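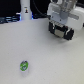
**Kerstin Tveit**
Lead author, Manipulation Data Group, Trukulis Institute, Gastelham

**Figure 3.** Tabletop workspace with a single small cup at lower left and the open gripper at upper right.

## 4. Collection of Demonstrations

### 4.1 Workspace and objects

All demonstrations used in this paper were gathered at one station in the Gastelham laboratory. The station consists of a pale, matte tabletop, one arm, and a parallel-jaw gripper (Figure 3). The surface was left plain by design. Earlier trials on a patterned mat had produced policies that relied on the pattern to judge distance, and these policies failed when the mat was shifted.

The object set contains 15 small household items. Each episode in the single-object portion of the set involves one item only. The small white cup with the green lid was among the harder items for our operators: it is short, and a grasp that closes too high on the side wall tends to tip it. Lids and labels were kept on all containers so that the learned policy would meet objects as they are found in ordinary use.

### 4.2 Procedure

Operators guided the arm by remote control using the Kiseck interface. Before each episode, the software drew a start position for the object and a separate start position for the gripper. The operator placed the object by hand, withdrew, and began recording. Pairs of positions with a wide gap between gripper and object were drawn more often than close pairs — the approach phase was poorly covered in our pilot data, and most pilot failures occurred there.

An episode ended when the operator marked it as complete or when the time limit was reached. Operators were told not to correct a poor grasp more than twice. Episodes with a third attempt were stored separately and are not used in the results of Section 5.

### 4.3 Filtering

A total of 1479 episodes were recorded. Of these, 1360 were kept for training after review. Of the episodes removed, 51 had gaps in the joint record, and the remainder were rejected by the reviewers for incorrect object placement or early termination. Review was carried out by two members of the group working separately, and disagreements were settled by the lead author.

We did not remove episodes on the basis of speed or smoothness. Ho, the baseline policy described in Section 3, was trained on the same filtered set, and the comparison in Section 5 therefore reflects differences in the learning method alone. Lighting was kept constant throughout collection; its effect on transfer to other stations is taken up in Section 6.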